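Pitton Allotment Association
Minutes of the autumn general meeting, 4th November

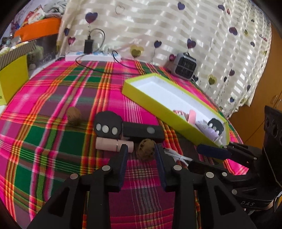 The chair opened with the minutes of the August meeting, which were approved after one correction: the water bill was 283 dollars, and the earlier figure had left out the late fee. A member asked why there was a late fee at all and was told the bill had gone to the old address. The same member said that was the explanation given last year. Talk then moved to the nut trees proposed for the north fence. The supporters' case rested mainly on how good homegrown walnuts would be, and two brown, wrinkled walnuts on a bright plaid cloth did not persuade the doubters. It was asked how many years a young tree takes to bear, who would rake up the husks, and what would still grow in the plots underneath. No clear answers were given. Deferred.

Compost contract. Firkiria has offered to deliver finished compost twice a year for 2000 dollars. Their leaflet says yields "can improve dramatically." Several members wanted to know compared with what. The secretary had asked the company for test results and received a second copy of the leaflet. It was pointed out that the association has 53 plots and that many holders already make their own. Motion to sign for one year: defeated. Motion to ask for a trial load at no charge: carried, with little hope expressed.

Plot app. A subscription to Skasance would let members log watering and swap shifts by phone. The cost is 179 dollars a year. The member who tried the free version said it sent her reminders to water during a thunderstorm. Another said the paper sheet in the shed works fine when people sign it, and that people who won't pick up a pencil won't open an app either. No motion was made. A new pencil will be tied to the sheet.

Saarinen gate lock. The lock has jammed again. The installer blames the weather, as before. Agreed to get a price from someone else before paying for another visit.

Waiting list. The chair reported that the list is long. Asked when anyone last checked whether the people on it still want a plot, the chair did not know. Letters to go out before the next meeting.

Any other business. Complaint about bindweed coming through from the lane side. Complaint about the complaint. The hose on the east tap leaks and should not be left running.

Next meeting to be set once the hall confirms.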